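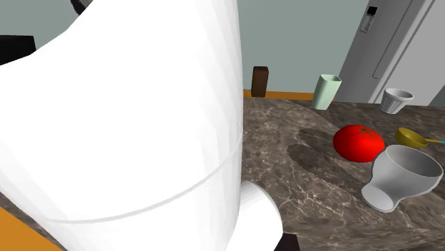
Simulated kitchen counter at Girnness, white arm on the left, tomato and tipped cup on the right.

Notes from the Girnness visit, posted Jul 11, 2021

Typed mostly on the train, sorry for the gaps. Will clean up later, maybe.

Girnness does prep and dishwashing for canteens. Trays in, trays out, a lot of chopping. The arm on the clearing line is from Trillus and the practice software is called Antal. Everything the arm does on the floor gets tried in Antal first, on a made-up home kitchen with a marble-looking counter and a fridge. Asked why a home kitchen and not their own line. It came with the software. Their own room gets built in November if the money holds.

Got there early, waited in the boot room. Hairnets, blue coats, no phones past the second door. Then straight to the clearing line, which is loud. Really loud. Steam, racks banging, radio on top of it.

Before the arm there were 14 people on clearing over two shifts. Same number on the payroll now but only half of them stand at the belt. The rest moved to prep or to what they call the desk, a long table behind glass with screens on it. That's where the practice runs get checked. Somebody watches the arm go for a cup, marks it good or bad, next one. 500 a shift is the target. One woman at the desk had been on racks for years and said her wrists are better and her eyes are worse. Wanted a chair that goes lower too.

Cups on their side are the big topic. Upright is easy, they said. Tipped over, with the opening pointing off somewhere, the arm has to pick an edge and people argue about which edge. The belt crew have opinons on this and they get asked, every Thursday, paid time. I liked that part best. The older hands know which cups roll and which ones chip, and it goes on a whiteboard and then into Antal.

Less good: breaks. When the arm stops, the belt stops, and the break gets moved to fit. Heard this from three different people without asking. The shift lead says its being looked at. Also the new jobs pay the same as the old ones, for now, and the desk people think they should get more. Fair enough I'd say.

Short stop at the Gorum room after, where the dish racks are stored. 1000 plates per rack cart, you do not want to push one. They still push them by hand. Asked if that was next for automation and got a shrug.

Coffee was good. Safety talk too long, same slides twice. If you go, wear proper shoes, the floor by the washers is slick and they will send you back for them. Tours are small and you book through the front office. Ask for the desk, its not on the standard route and we only got in because our group asked.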